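4. Weighing with a bowl (Plidow kitchen scale)

1. Set the scale on a hard, level table. A tablecloth counts as soft, however ironed.
2. Switch on and wait for zero.
3. Put the empty bowl on the platform, clear of the panels at the front.

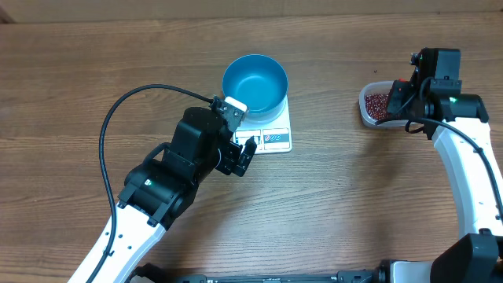
Fig. 4. Empty bowl on the platform.

4. Press TARE. The bowl now weighs nothing, as far as the scale is concerned.
5. Add flour slowly — it comes out of the bag faster than it goes back in.

Caution: Maximum load is 3,000 g, bowl included. Do not lean on the scale to check.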